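Herham handheld gripper kit, reviewed after one season of use
What it cost us, what it saved us, and what I'd put in the budget next time

I've been meaning to write this one up since May, and three people have now emailed to ask whether they should buy the Herham kit, so I'll do it properly and then I can just send everybody the link. Pour yourself a coffee, because I do go on a bit.

Some background so you know whose opinion you're getting. I look after equipment planning for a mid-sized robotics group. That means I'm the one who gets the wish lists, works out what we can pay for, argues with suppliers about freight and then hears about it when something doesn't fit through the door. I'm not a roboticist by training (I came up through purchasing at a furniture importer, if you can believe it), but I've been at this long enough to have views, and I do use the gear myself when we're short of hands.

Last year our problem was demonstrations. We needed a great many recordings of a person doing ordinary tabletop jobs, picking things up, putting them down, turning them round, so that the arms could be trained on them. Up to then we'd been doing it by teleoperation, with one person driving one arm, and the arm was the bottleneck. Every hour somebody spent collecting data was an hour nobody else could use the robot. The quote for a second arm came in, we all looked at it, and we all went rather quiet.

Hooman Pakzad was the one who suggested handheld grippers. The idea will be familiar to most people reading this: you carry the gripper and its camera in your own hand, you do the task, and the recording goes to the robot later. He'd used a home-made set at his last job and said the data was good and the sets themselves were a misery, forever shedding screws. So the question on my desk was whether to print our own or buy something finished, and that's how we came to Herham.

What comes in the case

The standard kit is two grippers, two wide-angle cameras, the marker cubes, spare finger pads, a charging dock and a padded case with foam so tight you'll swear the first time you try to put it all back. We paid $2000 for the kit, before freight and tax. Freight was $181, which I thought was cheeky for a case that weighs less than my dog, but it did turn up on the day they promised and nothing was rattling.

The build is very good for the money. The jaws are smooth, the pads have a proper bit of grab to them, and the trigger has a nice even pull all the way through its travel. My hands are on the small side and I'd worried about that, because the home-made ones I'd tried felt like holding a leaf blower. These are much kinder. I can do a full session without my wrist complaining, although Sepehr Shojaei, who has hands like oven mitts, finds the handle short and has wrapped his in bar tape off an old bicycle. It looks dreadful and he's very pleased with it.

Setting up

Getting the first one going took me an afternoon. The printed guide is thin and the good instructions are all in a download, so get that before you start. Camera calibration is the fiddly part. You wave the thing at a board for a while and the software tells you whether it's happy, and mine wasn't happy until I'd moved away from the window and tried again with the blinds down. After that it went through without any fuss, and I've only had to redo it when someone knocked a lens.

Where you set up matters more than the brochure lets on. Herham's sales sheet talks as if you can wander in anywhere and begin, and in a loose sense that's true, but you want clear tables, even light and enough room for people to get past each other. We run our sessions in a big open space with a mezzanine, and a good part of my budget ended up going on furniture and power instead of anything with a motor in it. White tabletops, decent shelving, a cart you can wheel about. I'd price all of that at the start if I were doing it again. It's dull spending and it's hard to get anyone enthused in a meeting, but it makes a real difference to how much gets done in a day. 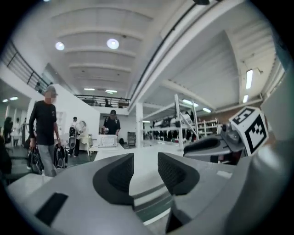 I'd also allow for storage, and more of it than you think. Every task you want to record needs its own props, and props breed. Cups, cloths, boxes, little bottles, all the bits and pieces from the discount shop, and every one of them has to live somewhere it can be found again on a Wednesday morning by someone who wasn't there when it was put away. We bought two lots of shelving and filled both. If your space has a proper storeroom you can skip this paragraph, and I envy you.

Living with it

Day to day, the kit has been a pleasure. New people pick it up fast, faster than they ever did with teleoperation, where you'd lose the best part of a week before anyone stopped crashing into the table. With the Herham you hand it over, show them the trigger, ask them to move at a sensible pace and off they go. The recordings come off over a cable, and the little light on the back tells you when it's finished copying. (Please wait for the light. I'm looking at several of my colleagues here.)

Battery life is my first real grumble. Herham advertises a full session per charge and we've never quite had that, particularly on cold mornings. Buy the spare packs with the kit. They cost more if you order them separately, which I found out the irritating way.

My second grumble is the pads. They wear, as they should, being the soft part, but the replacements come in a bag of 20 and only in that size of bag, and you pay up front. For a big group that's fine. For a two-person outfit it's an awkward bit of money to have sitting in a drawer. They do peel off cleanly, I'll give them that, and a worn pad takes a minute or two to change.

The third one is the software licence. The first year is included. After that it's an annual fee per kit, and it's in the small print on the last page of the quote. It isn't outrageous, but it belongs in your ongoing costs, and if you've pitched the purchase to your director as a one-off you'll have a sheepish conversation ahead of you. I had mine in the car park.

How it compares

We looked seriously at two others. The Grelcombe is the cheaper one, and I wanted to like it because they're lovely people to deal with and they answer the phone. The gripper itself is sound. The case is flimsy, though, and the camera mount on our loan unit worked its way loose during the second session, and after that I couldn't relax with it. If money is very tight and you have someone handy on staff who doesn't mind a dab of thread lock here and there, it would do you fine.

The Tkachuk is at the other end. It's a beautiful piece of equipment, metal where the Herham is mostly plastic, with a heft to it that makes you feel like a professional. It's also heavier, and by the end of a long session everybody noticed. I could have bought 3 Herham kits for the price of one Tkachuk with its dock, and when the whole point is getting more hands working at once, that settled it for me pretty quickly. If you need very fine force readings then it's a different sum and you should go and talk to them.

As for printing our own, Sepehr and I costed it out on a whiteboard one evening. The parts were cheap. The labour wasn't, once we were truthful about who'd be doing the assembly and the repairs and what they'd otherwise be getting on with. If you've got keen students and a printer that's sitting idle, your whiteboard may well come out differently from ours.

Notes for anyone putting a budget together

Buy two kits if you can stretch to it. With one you'll be fine until something goes in for repair, and Herham's turnaround, through their dealer in Prellton, was slower than I'd have liked. They were very pleasant about it and the fix was free, but a kit in the post isn't collecting anything.

Put people's time in as its own line. The gear makes recording cheap enough that the cost moves over to the person holding it and the person checking the files afterwards. We underestimated the checking badly. Hooman ended up doing a fair bit of it himself in the evenings, for which I owe him several lunches.

Keep some back for labels, zip ties, a good stock of cables and a second charging dock. I know how that sounds, but the second dock was the best small purchase I made all year.

And don't cancel the robot arm just yet! I had a manager ask whether this meant we could put off the arm altogether, and no, you still need something to run the trained model on. What the kit did was let us put off the second arm, and so far we haven't missed it.

Would I buy it again? I already have. The second kit arrived last month, freight was the same, and I've asked for the longer handle, which they've started offering as an option. Sepehr says he's keeping the bar tape.

Four and a half stars, with the half off for the licence fee. Happy to answer questions underneath, though give me a day or two if it's anything technical, as I'll need to go and ask someone.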